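# Plastic hangers: keep the good ones, use the odd ones

I love a closet where all the hangers match, and you don't have to buy a single new one to get there!
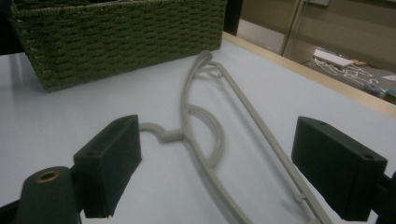 *A gray plastic hanger, laid flat on the table for sorting.*

Pull every hanger out of the closet and work on a table, where a bent one shows up right away. Press lightly on each shoulder. If it rocks, it's warped, and your shirts will hang crooked no matter how you fuss with them.

**Check the neck first.** Plastic hangers usually go at the spot where the hook meets the body. Give the hook a gentle wiggle, and if you see a pale line in the plastic, out it goes (a heavy coat will find that crack before you do).

**Look for pegs and notches on the bar.** So handy for skirt loops and the straps on a summer dress! Put those hangers at the end of the rod where the skirts live.

**Wash them.** Closet dust is sneaky and it goes straight onto dark sweaters. I soak mine for 15 minutes in warm water with a squirt of dish soap, then rinse and dry them on a towel.

**Stop the slipping.** Wind a rubber band around each shoulder, 2 per hanger, and even a silky blouse stays put. Ysaline Hoarau wrote in back in February to say she uses scraps of fuzzy yarn, and I tried it and like it even better. It's gentler on thin knits too.

**Give the spares a home.** A woven basket on the closet shelf or by the washer is perfect. Lay the hangers in with all the hooks facing the same way and they come out one at a time, no wrestling. When the basket won't take any more, pass the extras along to a neighbor or a thrift store, but call ahead, as mine only takes them in the spring.

*Lucienne Sabatier*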